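What the Cold Did to Our Weather Balloon Tracker
Student project report, Dranddale, 30 December 2021
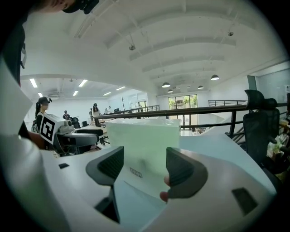 Why did the tracker stop sending its position partway through the cold test?
The battery voltage sagged every time the radio transmitted, and once the cells got cold enough that sag was deep enough to reset the processor.

It took me most of a school break to be able to write that sentence, so let me go back a bit. Our group is building a payload for a small weather balloon, launching (weather and paperwork permitting) in January from the playing field at Lascombe. My piece of it is the tracker: a GPS receiver, a little radio transmitter, a microcontroller and a battery pack, all of which has to ride inside a foam box and keep telling us where it is. If the tracker quits we lose the box and everybody else's work along with it, so no pressure!

We named the tracker Stestcombe, after a street one of us used to live on, and the ground station software is called Oyelaran. I mention the names because they're all over the log files.

The bench tests were boring in a good way. I had it sending a position every 52 seconds on the windowsill, and the ground station decoded every packet. I left it going overnight and it was still chirping away at breakfast. At that point I was ready to glue the lid down and call it done.

Then I put it in the chest freezer. I ran the antenna lead out under the lid, shut it, and sat on the basement stairs with the laptop. Everything was fine for a good while, and then the packet counter went from 193 straight back to zero. I figured I'd bumped a wire. A few packets later it happened again, and then it got stuck in a loop where it booted, tried to transmit, and rebooted before the first packet was out. The counter never got past zero after that.

My first theory was the GPS, and I was wrong about that for two whole days. I rewrote the parsing code, which did need it (there was a buffer that could overflow if a sentence came in garbled), but the resets didn't care. My second theory was condensation. I dried everything, wrapped the board, tried again, same thing.

What finally cracked it was logging the battery voltage right before and right during a transmission, saving both numbers to memory so they'd survive a reset. Warm, there was hardly any difference between them. Cold, the second number fell off a cliff. The radio pulls a lot of current in a short burst, the cold cells couldn't deliver it, and the brownout detector on the chip did exactly what it's supposed to do and restarted everything.

I made three changes. The alkaline cells got swapped for lithium ones, which hold up far better in the cold. I soldered a 2,000 microfarad capacitor bank across the radio supply to help with the bursts. And the code now checks the voltage before it transmits, and if it's low it drops to reduced power. A weak packet beats no packet.

One more thing that came out of this: the packet counter now gets saved, so after a reset it carries on from where it was. There's a separate reset counter in the packet too. If something does go wrong in the air I'd really like to know about it from the ground!

With all of that in, I ran the freezer test again and got through the entire session with the reset counter sitting at 0. I ran it a second time with the old alkalines and the new capacitors, just out of curiosity, and it did reset, only much later than before. So the capacitors help but the cells are doing most of the work.

Still to do before launch: a range test from the hill outside Dranddale, a proper strain relief on the antenna (it's held on by tape and hope right now), and a run with the camera board powered up next to the tracker in case it puts noise into the GPS. I also want to weigh the finished box again, because lithium cells are lighter and we might get to put some foam back in. The updated code and both freezer logs are in the shared project folder, in the directory called stestcombe-cold.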